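The Peg, the Plate and the Promise of the Tabletop Kit

Small-parts assembly kits are sold as a cure for clumsy hands and short attention spans. Are they anything more than a tidy way to lose a peg?

Thursday, May 14, 2026

The claim on the sleeve of the Fiseo kit is a large one for something that fits in a desk drawer. Twenty minutes a day, it says, will give you "calmer, cleverer hands." I have had the kit on my desk since April, and my hands are about as clever as they were at Easter.

Boards and pegs are having a moment. The idea is old: a flat surface, a few marked spots, some parts that belong on them. Generations of children were handed something similar to keep them quiet on a wet afternoon. What has changed is the audience, and the price. Fiseo asks $128 for its set, and the rival Clornness wants more than that for a board in a cloth bag. Both are pitched at adults, with language borrowed from yoga studios and physical therapy offices, and neither company could point me to a study of its own product when I asked.

I went in doubtful and tried to be fair. The activity does have a pull to it. A gear with a hole in the middle wants to be dropped over something, and a drawn circle wants to be covered. Put the two on one board and most people will reach for the gear before they have been told what to do. 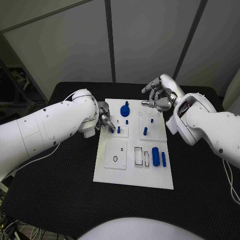
A blue gear stands near the top center of the board, with a circle marked to its right and small pegs on a clear plate at upper left.

Small pegs are where the trouble starts. A gear can be grabbed any old way. A peg has to be pinched near the top, lifted straight and set down straight, and anything next to it is liable to go over. In my first week I knocked down more than I placed. The Fiseo booklet calls this "productive frustration," a phrase I would like to see tried on an airline passenger.

The booklet is a problem in general. It runs to 28 pages, of which only a handful deal with putting parts anywhere. The rest is breathing. There is a chart for logging your times, and a suggestion that you play "soft instrumental music," and a page of stretches for the wrist that any decent library book would give you for nothing.

I did keep the log. My times on the basic layout dropped quickly over the first few days and then stayed put for weeks. That is what you would expect from learning where things go. Whether any of it carries over to threading a needle or buttoning a cuff is another matter, and my cuffs suggest no.

The cheaper sets deserve a hearing. Jidham sells a plain one with 4 layouts and no booklet to speak of, just a folded sheet. I liked it better. The pegs fit a little loosely, which purists dislike, but you can get on with it. Nowicki, a mail-order house that mostly supplies classrooms, offers replacement parts by the bag, and that alone puts it ahead of companies that expect you to buy a whole new kit when the cat gets involved.

A word on the surface underneath, as the makers never mention it. A dark table with some texture is far kinder than a glossy one. The board slides less, and a dropped blue peg shows up. On my pale oak desk the board crept toward me every time I pressed on it, and I ended up putting a damp dishcloth under the near edge.

Online, the enthusiasts are sure of themselves. One Clornness owners' forum had 1,158 posts when I last looked, many of them about storage tins. There are photographs of the tins. Some members time themselves to the tenth of a second and argue over whether a leaning peg counts as placed. It seems a pleasant enough hobby, and if the boxes were sold as a hobby I would have much less to complain about.

The Fiseo set goes back in the mail this week, less one peg. The returns form asks for a reason and gives you a single line to write it on. The Jidham set is staying on the shelf by the phone, where visitors keep picking it up.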